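Valell points card, what I learned after one year. Small thread for anyone thinking to get it.
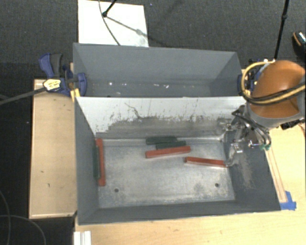

Three red bars and three dark green ones, in a grey metal container.

1/ I got the card in March, at the Brolosside shop. There is no yearly fee. You earn 2 points for each dollar on groceries and 4 points for each dollar at a Jukik station. Everything else gives nothing, and this part is written very small.

2/ 100 points are worth one dollar. So groceries give you 2 percent back and fuel gives 4 percent. I prefer to think in percent, because "points" always sound bigger than they are.

3/ My balance this morning is 1,361 points. In money it is $13.61. Not a big fortune, but I used the card only for fuel and for the small shopping on the way home.

4/ Be careful with gift cards. I bought one for my cousin Myfanwy Kneath at the Jukik counter and waited for my points. They never came. The lady on the phone was very kind and explained that gift cards do not count, also lottery tickets do not count.

5/ A car wash counts as fuel if you pay for it at the pump. If you pay inside, it counts as nothing. I tried both ways and compared the statements.

6/ Gwion Griffiths asked me if it is better than the Ifans card. For him I think no. He drives very little and Ifans gives the same percent on everything. If you fill the tank every week, then Valell is the better one.

7/ Please pay the full balance every month. The interest on one late month ate more than my points from the whole winter - I know this from my own mistake in my first year.

8/ Last thing, points expire if you don't use the card for a year. One litre of milk is enough to keep them alive. I put a reminder in my phone.

9/ Somebody asked if you can move points to a family member. You can, but both people must have the card and you have to call them, the app does not do it.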